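14th April, Plirkik build

Kitchen sim loads in 4 seconds now. Bevan's wall tiles are in, and the counter collision mesh no longer lets the base drive through the corner block. Friction on the floor set to 80 percent of default.

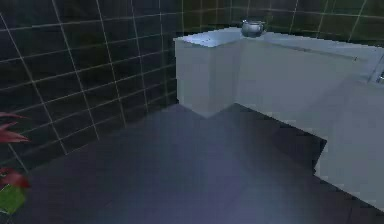 Kitchen, counter corner with kettle. Arm not spawned.

Ran 20 kettle resets, 18 settled upright. The other two tipped at spawn, so I raised the start height a little. Matilde wants handles on the cabinet fronts before we try drawers. Still to do: the kettle mass.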